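Yavuz Kırmızıgül y Maxine Ngata estrenan en vídeo la canción de su boda

El tatuador y la cantante de Kukanlow publican «Quintana», grabada en parte durante la ceremonia que celebraron en diciembre

NOTA DE PRENSA
2023-06-18

El tatuador Yavuz Kırmızıgül y la cantante Maxine Ngata, voz del grupo Kukanlow, publican hoy el vídeo de «Quintana», la canción que ella escribió para la boda de ambos. La pieza dura poco más de cinco minutos y combina imágenes de la ceremonia con una interpretación en directo del grupo, grabada esa misma noche. Es el primer material que la pareja hace público desde que se casó en diciembre.

El sello Adden, que edita la discografía de Kukanlow, pone además a la venta un vinilo de siete pulgadas con «Quintana» en la cara A y una versión acústica inédita en la cara B. La tirada es de 2000 ejemplares, 100 de ellos firmados por los dos y con una funda ilustrada a mano por Kırmızıgül.

La ceremonia

La boda se celebró al aire libre, al caer la tarde, con 64 invitados entre familiares, músicos y compañeros del estudio de tatuaje. Ofició Tane Pirihi, primo de la novia y antiguo bajista del grupo, que leyó un texto en maorí y otro en turco preparados por las dos familias. No hubo fotógrafos de prensa y se pidió a los asistentes que guardaran los teléfonos hasta el final de la cena.

«Queríamos esperar a ver el material con calma antes de decidir si lo enseñábamos», explica Maxine Ngata. «Lo vimos en primavera con mis padres y mi madre dijo que le parecía una pena tenerlo en un cajón. Quitamos los votos, que son nuestros, y dejamos lo demás».

Kırmızıgül se encargó de las invitaciones y de los menús, dibujados con la misma tinta que emplea para los bocetos de su estudio. Algunos de esos dibujos se reproducen en el encarte del disco.

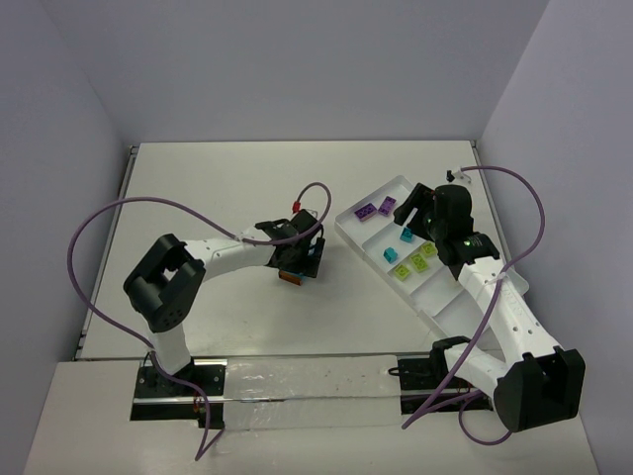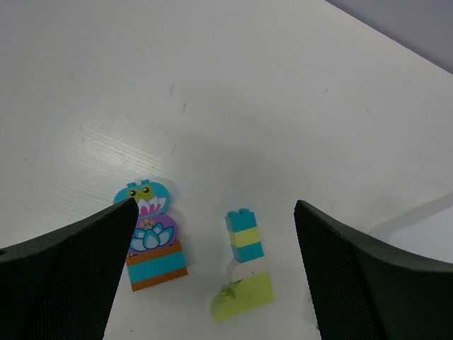

El vestuario

Los trajes de la pareja son obra de la diseñadora Setsuko Ueda, que ya había trabajado con Kukanlow en el vestuario de su última gira. El vestido de la novia es de seda granate, con mangas largas y una cola desmontable que Ngata se quitó para subir al escenario. El cuerpo lleva bordadas 1076 cuentas de cristal negro, cosidas a mano en el taller de Ueda.

El novio vistió un traje de terciopelo verde oscuro de chaqueta larga, sin corbata, con un forro estampado a partir de uno de sus propios dibujos. Los zapatos de ambos se tiñeron en el mismo taller para que coincidieran con el granate del vestido.

«Maxine me pidió dos cosas: que no fuera blanco y que pudiera cantar con él puesto», señala Setsuko Ueda. «Hicimos cuatro pruebas y en la última cantó dos canciones enteras en el probador. Tuvimos que soltar un poco la espalda».

El vestido y el traje se conservan en el taller de la diseñadora. No están a la venta ni se prevé hacer réplicas.

El vídeo

La dirección corre a cargo de Saskia Mahuika, responsable también de los dos clips anteriores de Kukanlow. Mahuika asistió como invitada y filmó con un equipo de tres personas. El montaje se terminó en mayo y el color se trabajó en el estudio de posproducción Seter.

La canción se grabó en directo, sin regrabaciones posteriores de la voz. En el último minuto se oye a los invitados cantar el estribillo, que habían recibido impreso en el reverso del menú.

Próximas actividades

Kukanlow prepara un nuevo álbum, todavía sin título, en el que se incluirá una versión distinta de «Quintana» con arreglos de cuerda. El grupo no dará conciertos durante el verano. Yavuz Kırmızıgül mantiene abierta la agenda de su estudio y trabaja en un libro con sus bocetos de los últimos años, que publicará Adden.

La pareja no concederá entrevistas conjuntas con motivo de este lanzamiento. Las solicitudes para hablar con Setsuko Ueda o Saskia Mahuika se atenderán por orden de llegada.

Disponibilidad

El vídeo puede verse desde hoy en el canal oficial de Kukanlow. El sencillo está disponible en las plataformas digitales habituales y el vinilo se vende en la tienda en línea de Adden y en tiendas de discos independientes. Los ejemplares firmados se venden solo en la tienda en línea, con un máximo de uno por comprador.

Contacto para medios
Departamento de prensa de Adden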